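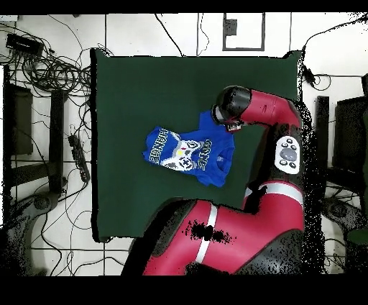

Go on the Saturday if you can, a reader wrote under my last mill post, because the dye house only runs for visitors then and you'll kick yourself if you miss it. So I went on the Saturday, and thank you, whoever you are!

The mill is in Drastport, at the far end of the 193 bus, and it has been knitting jersey for T-shirts and underwear for longer than my family has been in the state. These days it trades as Immont. Once a year they open the doors, charge seven dollars (kids free), and let you wander through all three floors with the machines going. I have been to a lot of textile open days and most of them give you a slide show and a tote bag. I got lint in my hair and dye on my shoe.

You start at the top with the yarn store. It smells like a closet full of clean sheets. The cones come in unbleached, a sort of oatmeal color, and we were allowed to pull off a length and break it by hand to compare the cotton with a cotton and linen mix. The linen one took some real tugging. A man next to me gave up and used his teeth.

One floor down are the circular knitting machines, and I could have stayed there all day. Jersey comes off them as a tube, like a giant sock, and rolls up underneath. It is LOUD. They hand out foam earplugs at the door and you want them. The guide on this floor had a laminated card with a much enlarged drawing of a knit stitch, and she held it up and shouted, and between the two I finally understood why a cut edge of jersey curls toward the front at the top and bottom and toward the back at the sides. I've been sewing with the stuff for years and just swearing at it.

The dye house is on the ground floor, warm and wet and a little slippery, so wear proper shoes. They were running a navy for a customer called Listholm, and the fabric going around in the vat looked almost purple. We got to see lab swatches of the same recipe under shop lighting and by the window, and I would have sworn they were different colors. Blues are apparently the ones customers argue about the most.

Lunch was from Võ, the noodle place across the yard, who set up tables by the loading dock. Get the broth with the pickled greens. The line was long by noon, so eat early or eat late.

After lunch I did the cutting room, where they lay the cloth out in a deep stack and cut all the sleeves in one go, and then the remnant shop. Ah, the remnant shop! End-of-roll jersey by the pound, ribbing for necklines, and a bin of seconds with crooked hems that I went through twice. I came away with enough gray rib to last me until I retire.

A few practical things. The elevator works but is slow, and strollers get priority. Cameras are fine everywhere except the dye lab. Allow at least two hours, more if you sew. The last bus back leaves before the shop closes, so do your shopping first and see the cutting room after, which I did the wrong way around and had to run for it with a bag of rib under each arm.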